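Bench notes > Hands and grippers > Glove trials

Flarnov hand, knit glove vs. bare fingertips
December, started 9:30 a.m.

Finally got the five-finger Flarnov on the arm and I've been grinning all morning. After weeks with the Drenley two-jaw it's a treat to watch a thumb come around the side of something! The question for this session was simple enough: does a black knit glove over the fingers help or hurt on smooth round plastic?

Setup notes so I don't have to guess later:
- Wrist camera left in its upside-down mount, image not flipped. Table is at the top of the picture, room is below it.
- Grip force limit 230 on the controller scale for both rounds. Closing time 700 ms.
- 60 grasps bare, 60 gloved, same small tub, same starting pose.
- Dagdag controller, firmware as shipped.

Bare round first. The hard tips find the tub fine but they skate. Most of the misses were the same miss: thumb arrives early, pushes the tub around toward the fingers, and the whole thing spins out before the others have closed. I tried delaying the thumb by hand and it got better, so some of this is timing and I shouldn't blame the tips for all of it.

Then the glove went on, and wow. It took me longer to dress the hand than to run the first ten grasps (the seams have to sit off the pads or the little finger binds), but the difference showed up right away in the feel of the thing. I left the thumb timing at the default to keep it fair.

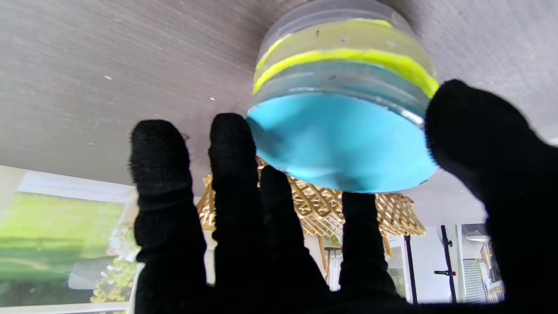

Wrist cam, gloved round. Thumb on the side of the tub just under the yellow band, fingertips at the blue base.

I love this view. The blue and the neon yellow pop so well against the black knit that the color tracker hardly needs tuning. The catch is how much the hand hides. The palm eats most of the lower picture and the thumb is so close that it fills the right side, with the nearest knit going a bit soft. Fine for checking contact, poor for planning the approach.

Scores: bare lost the tub 3 times as often as gloved. Big gap for a piece of knitwear.

Still to do: fuzz. Loose fibers are catching the light along the finger edges and I want to know if they upset the edge detector. Also try the Graltness wide lens, and repeat bare with the late thumb.

Comments

Did you re-zero the finger currents with the glove on? Ours read high from the stretch alone.

Good point, I didn't. Adding it to the list before the next round.

Please try the rubber-dot kind too! I have a spare pair in my drawer.

Recent entries
Drenley two-jaw: pad wear
Dagdag controller: first power-up
Wrist cam mount, second version
Graltness lens: unboxing and focus check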